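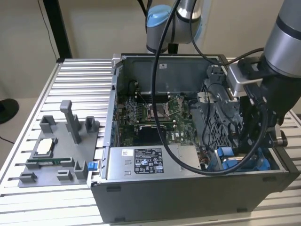

*A desktop computer with its side panel removed, the motherboard and memory modules in view.*

## Keeping the Sabbath in a Working Town

The commandment to rest appears early in Scripture and is repeated often. In Exodus the reason given is creation: God rested, and so the household rests. In Deuteronomy the reason is freedom. A people once enslaved in Egypt must let their servants and even their animals stop work for a day.

The Dredmont Interfaith Fellowship took up the second of these texts in its October study series, which met for 8 weeks at the Fragkou Center. Attendance reached 200 at the closing session. Participants came from 18 congregations, Jewish and Christian, and several had never read the two passages side by side.

Much of the discussion concerned wages. A family paid by the hour may hear the command to rest as a command to go without. The rabbis of the Talmud knew this difficulty and ruled on it with care – the poor were to be helped before the day began, so that they too could sit down to a proper meal. Early Christian writers, who moved their gathering to Sunday, left similar instructions about the common table.

The Fellowship has since set aside a Sabbath Fund for households that lose a shift in order to worship. It made 745 small grants in its first year. Applications are open to members of any congregation in the Dredmont area, and no statement of belief is required.

A reader's guide to the series, with the Hebrew and English texts on facing pages, is available from the Fellowship office. The section on the sabbatical year, when the land itself lies fallow and debts are released, has been expanded for the second printing.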